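Flistness Textile Handling Group
Minutes of the working practice meeting, September 2021

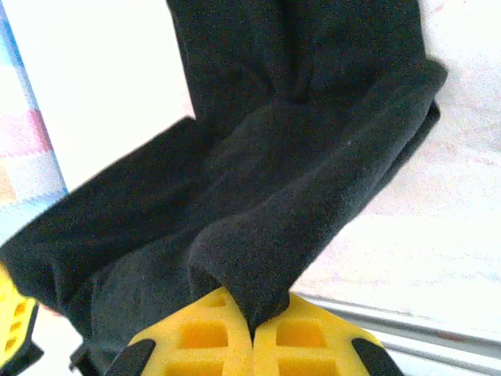

One member from the Dikix side asked why the draft rules treat fleece and other thick cloth the same as cotton sheeting, when a fold of fleece can fill the gap between the finger pads and still be held at only one point. The Troso side agreed that the draft was thin here. It was written with flat goods in mind.

1. Minutes of the August meeting
Accepted with one change. Under item 4, "grip test" should read "hold test."

2. Grip rules for soft goods
The group went through section 2 line by line. Agreed wording:
Before a new cloth goes on the cell, the operator runs a hold test of 10 lifts at reduced speed. A dropped piece is logged and the test starts over.
Finger pads are checked for lint at the start of each shift and after any dark or napped cloth. Pads with torn or worn ridges are replaced in pairs.
Cloth is not to be pulled out of closed pads by hand. The operator stops the cell, opens the gripper from the panel, and then takes the cloth.
There was a long discussion on whether the last rule should apply in teach mode. Dikix wanted an exception. Troso did not — their operators move between cells and need one rule for all of them. The rule stands with no exception for now.

3. Lift log
Troso reported 441 lifts logged since the August meeting, of which 151 were on fleece. Nearly all the fleece entries leave the "fold or single layer" box blank. The box will be moved to the top of the sheet. Entries without it will go back to the shift that made them.

4. Camera view at the wrist
Dark cloth close to the lens was raised again. Proposed text: the operator must be able to see both pad tips on the screen before closing on the cloth, and if not, the approach is repeated from another side. Căpraru asked for time to try this on their own cell. Left open.

5. Numbering
Sections 5 and 6 of the draft overlap on emergency stops. Dikix will merge them and send the new text around.

6. Other business
The spare pads ordered for the Flistness cell have not come in. Troso can lend a set.
Signs by the cell gate still show the old speed limit and need to be changed before the new rules are posted.

Next meeting to be set by email once the merged text is out.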